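Grevmont Community Computer Refurbishment
Progress report to the Koivisto Fund, second half of the grant year

We're delighted to send you this update, and there is a lot to tell! When we last wrote, in June, the workshop had only just moved into the old Sesine building and half of our shelving was still in boxes. Since then the program has found its feet. We set out to place 200 refurbished desktops with families in the Grevmont area over the full year, and 162 are already in people's homes.
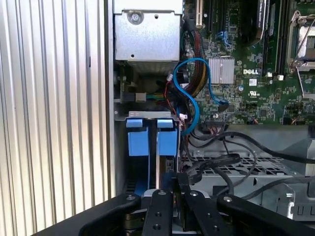 By the program coordinator, Grevmont Community Computer Refurbishment
20 Dec 2018

The remaining machines are coming along well. Most are waiting on storage, which has been our tightest supply all year. Donors quite rightly keep or destroy their old drives, so we nearly always have to buy replacements, and prices went up over the summer. We moved part of the furniture line across to cover this, as agreed with your office, and we don't expect to ask for anything further.

The evening classes have been the happiest surprise. We planned one beginner course and ended up running three, with 32 people finishing. The first group wanted email and online forms, as we'd guessed. The second group wanted photographs, photographs and more photographs (sorting them, printing them, getting them off old phones), so we rewrote the last two sessions on the spot. We'll be keeping that version. The handouts are now in large print too, after several learners asked for it.

Donations of equipment have been generous but lumpy. Brimavix cleared out an office in the fall and sent us a van load in one go, which was wonderful and also filled the hallway for two weeks. We now ask larger donors to book a drop-off slot and tell us the models ahead of time. It makes planning much easier, and older machines that can't be brought up to date go straight to the recycler without taking up bench space. 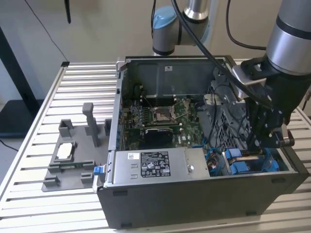

Waiting times for families have come down as well. In the spring it could take two months from application to pickup. Now it is usually around 30 days, and we'd like to get it under three weeks. The slow step is the paperwork. Schools send referrals in all sorts of formats, so we have written a one-page form and four schools have already switched over to it.

A few things didn't go to plan. The Saturday phone help line was hardly used, and we closed it and put those hours into drop-in afternoons, which are packed. The heating in the back room still needs attention before the cold really sets in, and the landlord has promised a visit.

Next up are the last placements, a fourth beginner course, and a short survey of every household that received a computer this year. We'll send you the results with the final accounts. Thank you so much for backing this work, and please do come by and see it!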